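4 Setting Up the Livthorpe Heat Press

4.1 Before you start

Read this section in full before connecting the press to power. The Livthorpe is a clamshell heat press for applying Prinine transfer film to cotton and cotton-blend garments. Settings for other films are listed in Appendix B.

CAUTION: The upper platen stays hot after the power switch is turned off. Keep hands clear of it until the display shows COOL.

4.2 Placing the press

1. Set the press on a level bench that does not rock when the handle is pulled down.
2. Check that the handle can travel its full range without touching a wall or shelf.
3. Turn the pressure knob counterclockwise until it stops.
4. Close the press once with no garment in it. The handle should drop with almost no resistance.
5. Open the press and connect the power cord to a grounded outlet. Do not use an extension cord.

Note: The rating plate is on the rear of the base. Copy the serial number onto the warranty card before the press is pushed back into position.

4.3 Setting the pressure

1. Lay a scrap garment of the same weight as the production garments on the lower platen.
2. Turn the pressure knob clockwise 2 full turns.
3. Close the press. The handle should lock with firm effort from one hand.
4. If the handle locks too easily, open the press and add a quarter turn. If it will not lock, back the knob off a quarter turn.
5. Write the final knob position on the job card.

Never adjust the knob while the press is closed. Doing so can strip the adjusting screw, and this damage is not covered by the warranty.
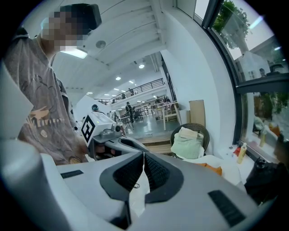
Can a garment that already has a print on the front be pressed again?

Most can, provided the old print is covered with a parting sheet and kept outside the new transfer area. Older prints may soften and stick to the platen if they are pressed directly.

4.4 First transfer

1. Select program 2 on the display and wait for the READY indicator.
2. Pre-press the garment for a few seconds to remove moisture and creases.
3. Position the film with the carrier side up. Collars, seams and buttons must hang off the lower platen.
4. Cover the film with a parting sheet.
5. Close the press. The timer starts automatically.
6. Open the press when the tone sounds. Let the garment cool on a flat surface.
7. Peel the carrier slowly from one corner, keeping it low against the fabric.

If the film lifts with the carrier, lay it back down, cover it and press again for the same time. If it lifts a second time, repeat the pressure procedure in 4.3.

4.5 Error codes

E2: Temperature sensor not detected. Switch off, let the press cool and reseat the sensor plug.
E49: Platen over temperature. Switch off at the outlet and contact your dealer. Do not restart the press.

4.6 Revision record

2020-11-08. Pressure procedure rewritten, E49 added. Prepared by Renato Fajardo, checked by Azlan Saragih. Replaces the September issue.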